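Home Forums > Small Rooms > Work Corners

Thread: Big desk in a tiny room – talk me into it (or out of it)

plumtart_86
OK so I finally have a room with a door! It's the little one at the back of the apartment, one window, and I've been sleeping badly from excitement. The plan is one long table instead of the wobbly thing I've had since college. I do bookbinding on evenings and weekends, plus regular computer work during the day, and I want to do both without clearing everything off every time.

The one I keep going back to is the Gandley, 800 deep. My partner thinks it's nuts and says I should get the narrow one and a shelf. Has anyone put something that deep in a room where you can nearly touch both walls? Do you regret it?

Vukon
DEEP. Always deep. I went from a narrow desk to an 800 two years ago and it changed how I work. Keyboard in front, paper behind it, lamp behind that, and I still have somewhere to put a plate. Do it!

saltbox
I'm going to be the grump here. A deep table in a small room turns into a dumping ground. Everything slides to the back and stays there. I had one for four years and sold it for 104 dollars to a very happy man with a train set. My narrow one gets cleared every night.

Vukon
saltbox, that's a habits problem, a table can't fix that for you :)

saltbox
Sure, but we all bring our habits with us. Mine came with me in the moving van.

Kröger
Binding and computer work on one surface is totally doable, I do leather and invoices on mine. Two things I'd look at before depth:

Height. Mine is 747 mm off the floor, which suits me sitting but is too low for standing and pressing anything. If you stand to cut, try it on a kitchen counter first and see what your back says.

Reach. Sit down, put your elbows on the edge and see how far you get without leaning. Whatever is past that point is storage, so plan it as storage. Bins, jars, whatever, as long as it has a home.

plumtart_86
Kröger, the elbow thing is so useful, thank you. I taped the outline out on the floor last night and sat there on a cushion pretending to type like a weirdo. The depth felt fine. The length is what eats the room.

wrenandrye
Pro-big-table person checking in! We did our small room in October and went long and light gray, and I love it. Light top was the right call for us, the room felt much less stuffed than it did with the old dark one. I keep a mat across it as a dividing line (computer one side, mess the other) and things that have no place go in a bin until I sort them out. Chair gets pushed in when I'm done and that's most of my floor back.

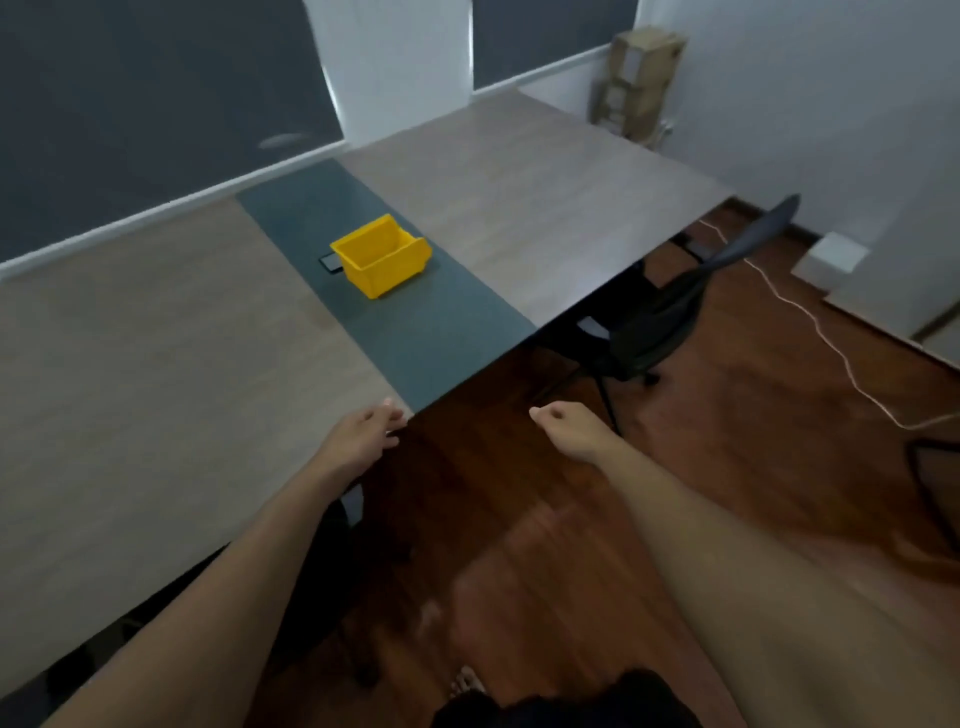
Same desk in both of these.
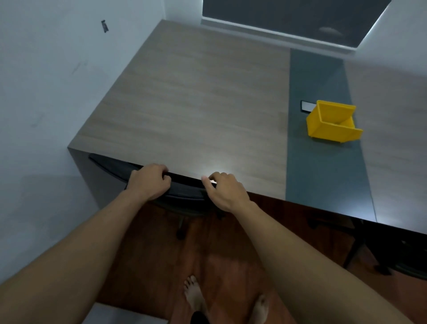

filtley_fan
Going back to the shelf idea, please don't dismiss it, plumtart! I have the Filtley wall rail over a narrow desk and it holds all my thread, awls, bone folders and glue. You work with small tools, so you want them up where you can see them. With a deep table you end up leaning over wet pages to grab the needle you need. Ask me how I know.

plumtart_86
Oh no. How many pages?

filtley_fan
One whole signature of a wedding guest book. I re-sewed it that night and we will never speak of it again.

saltbox
See! Narrow desk and a rail. I rest my case.

Vukon
Or deep desk AND a rail. You can mount it above the back edge and pull the table out a hand's width when you need something. I'd still take the space over anything. Have you ever tried to lay out a full sheet of endpaper on a narrow desk? It hangs off the front like a tablecloth.

Kröger
Agree with Vukon on the sheets, not on pulling the table out. Those long tops are heavy and you'll do it exactly twice. Leave the rail lower or put it on the side wall.

wrenandrye
Side wall gets my vote too. And check how the door swings before you buy! We measured the room and forgot the door, so ours had to be rehung to open into the hall.

plumtart_86
The door opens outward, thank goodness. I went and checked just now, heart pounding.

OK, current thinking: Gandley 800, the shorter length, rail on the side wall, mat down the middle for cutting. The partner has been shown this thread and is siding with saltbox, so the talks go on.

saltbox
Your partner has excellent taste. Post again when the pile starts.

filtley_fan
Which end is the window? If you're right handed I'd want the light coming from the left when you sew.

plumtart_86
On the right, ugh. Could I flip the whole thing and face the other wall? Getting the tape out again.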